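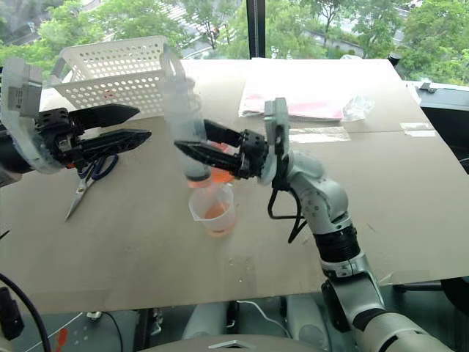

Condensation on old windows, worth adding a second pane?

zemska_flat
Posted 16 Aug 2025
Our building has tall single-pane windows. Last winter the sills were soaked every morning. Dönmez quoted me 3032 for full replacement. Has anyone tried clear inner panels instead?

Orosetti42
I put them in two rooms for under 1000. The bedroom is a lot better. The kitchen still fogs up when I cook.

wutudby
Panels only hide it. Your air is too damp. Buy a dehumidifier for 200 and run it overnight.

Orosetti42
Disagree. Mine was at 42 percent humidity and the glass still dripped. Cold glass is cold glass.

Tarık Ağca
You may both be right. Check where the water is first. If it sits between the panel and the old glass, the inner seal is leaking room air.

zemska_flat
It's all on the room side, mostly the bottom corners. The putty is cracked there too.

wutudby
Then fix the putty before you spend anything on panels.

zemska_flat
OK, putty first. What do you use on old wood sashes?

Tarık Ağca
Linseed oil putty. Prime the bare wood first.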